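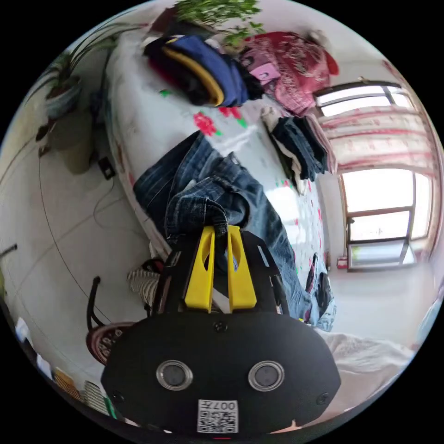 Jeans first. Flowered sheet, good daylight, let's go!

It's February and I have decided, with great excitement, that the bedroom clothes are getting sorted. All of them. Starting thread so I can't back out.

Ground rules: everything goes on the bed, and I'm not sleeping until I can see the sheet again. I love this part. You find things you forgot you owned and it's like shopping in your own house.

Why jeans first? They're the bulkiest thing I have and they eat the whole shelf. Get the denim under control and the rest feels easy – that's my theory anyway.

My fold, for the people who asked last time: lay them flat, one leg on top of the other, smooth the seat down, tuck in that little pointy bit at the crotch (this is the step I skipped for years, and wow), then hem up to just under the waistband. Fold in thirds after that. They'll stand up by themselves in a drawer!

The faded pair and the dark pairs get separate piles. I only figured that out this winter. I was always pulling out the wrong blue at 6 in the morning with the light off.

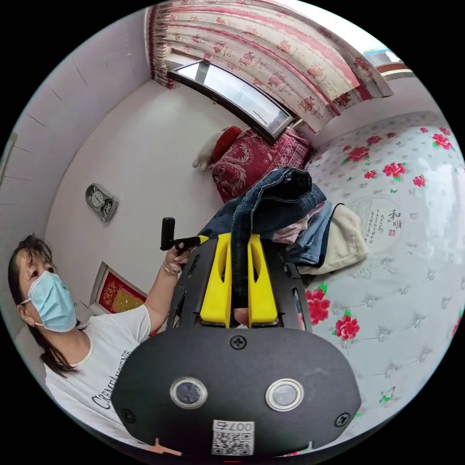
Dark pair's turn. Still not over the roses and butterflies on this bedspread.

Someone wanted to know where the clothes are going after this. I got 2 fabric drawer boxes from Besetti, the tall ones, 398 for the pair with shipping to Sivodton. More than I wanted to spend, but the sides don't flop over when you take something out, and my old ones flopped if you looked at them.

Box one: jeans and other heavy pants. Box two: knits. T-shirts stay in the drawer, because they've been in the drawer forever and I'd never find them anywhere else.

Quick note on measuring. Check the inside of your shelf and leave room for the handle! I was so pleased with myself about the depth and completely forgot the handle sticks out. They fit, barely.

Okay, 30 minutes in and I'm having a great time. Music is on. I've got tea. I keep stopping to try things on, which I know you're not supposed to do, but how else am I going to find out if they still button?

Also, please learn from me and check pockets as you go. I've pulled grocery receipts, a hair tie and a bus ticket from Ersoy out of mine so far. Never any money. One day!

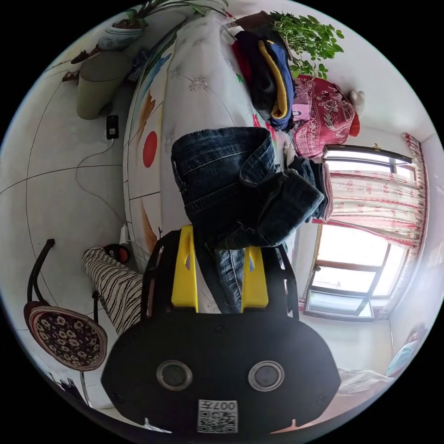
Stacking tip while I'm on a roll: heavy stuff at the bottom, soft stuff on top, and keep the folded edges all facing the same way. It makes the pile easier to carry too. I like a tall stack, I know some of you are firmly team short stack, and I respect it.

For the waistband, do up the button before you fold. The front lies flatter and the zipper doesn't catch on whatever's next to it.

The maybe pile is going in a Drerkora tote at the back of the closet. If I haven't gone looking for something by summer, it goes to my cousin, who has already put in a request for the black pair.

13 hangers freed up, by the way. THIRTEEN. I want to line them up and take their portrait.

Scarves and socks next – send me your sock methods, I've tried rolling them and they come undone on me every single time.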